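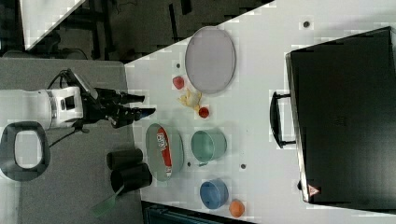 4 Comparing two-finger grippers on the bench

This section covers the tabletop comparison used to choose between finger sets before the arm is moved to its working cell. It assumes that the arm is bolted down, that the Dollance controller has been commissioned as in section 2, and that the wrist camera has been focused as in section 3. The procedure replaces the one issued in May. Revised December 2018.

4.1 What you need

The arm, with a two-finger gripper and a wrist camera fitted.
The fixed camera that overlooks the table.
A set of small household items, with bowls and cups to put them in. Include one tall item, one flat packaged item and several small round or uneven ones.
The Kanagaratnam log sheet, one copy for each finger set.

Caution: Keep hands out of the reach of the arm whenever the controller is enabled. The stop button must be within reach of the person running the trial.

4.2 Setting up

1. Fit the first finger set and tighten the bolts in diagonal order. Check that both fingers close without touching the camera housing.

2. Route the camera cable with a free loop at the wrist. Turn the last joint slowly through its full range by hand control and watch the loop. It must not pull tight or catch on the linkages.

3. Load the trial profile on the Dollance controller. Set the payload to 2274 g, the figure for the gripper and its bracket together. If a different bracket is fitted, weigh the parts again and enter the new figure.

4. Set the closing force to 9 N and the finger opening to 68 mm. Use the same values for every finger set. A set that needs more force to hold an item is marked down for that item; do not raise the force to help it.

5. Lay out the items and save one picture from the fixed camera. Use this picture to restore the layout between runs. Items may be put back by eye.

Note: Leave clear table between the items for the first run. Crowded layouts are dealt with in 4.5.

4.3 Upright and tall items

Tall items show up twist in the fingers sooner than small ones do. Always take them first.

1. Bring the open gripper over the item at approach speed.

2. Close the fingers and wait until the controller reports steady contact.

3. Lift clear of the table and turn the wrist as the trial profile directs. Hold for 3000 ms.

4. Save a wrist camera picture during the hold, with both fingertips in view.

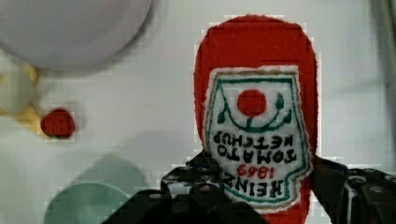

Read the saved picture at full size. The points to enter on the log sheet are the angle between the item and the fingers, and how much of each finger lies against the surface. Printed labels are useful for this, as a straight border gives a line to measure from. With the item held upside down, as with the ketchup bottle, the lettering is inverted as well, and the picture should be stored as taken. Do not rotate it before measuring.

Soft items may give under the fingers. Enter "S" in the surface column for these and compare them only with other soft items.

If the item has slipped between contact and the end of the hold, enter a slip and go on to the next item. Do not repeat the grasp within the same run.

4.4 Items in bowls

Reaching into a bowl tests the outside width of the fingers as well as their grip. The Uremthorpe long fingers and the Dralldale standard fingers differ most here, and the results should be kept apart from those in 4.3.

1. Place the packaged item in a bowl, leaning against the inner side.

2. Move the gripper over the opening and stop above the rim. Check the clearance on both sides with the wrist camera.

3. Reduce the speed to the slow setting and lower the fingers into the bowl.

Caution: If a finger touches the rim, stop and raise the arm. Pressing on will tip a light bowl and may throw a false contact signal.

4. Save a picture from the fixed camera with the fingers inside the opening, before they close. 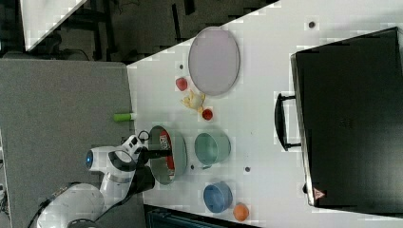 5. Close the fingers, lift the item straight up and hold as in 4.3.

6. Lower the item, open the fingers and return the arm to its rest position. Enter the result, including any movement of the bowl.

4.5 Crowded layouts

Move the items closer together and repeat 4.3 and 4.4. Enter any neighbouring item that is touched, even if it stays in place. Stop the run if an item rolls off the table, and start it again from the saved layout.

When all runs are complete, disable the controller, change the finger set and go back to step 1 of 4.2. Finger offsets are stored separately for each set and must be reloaded after every change.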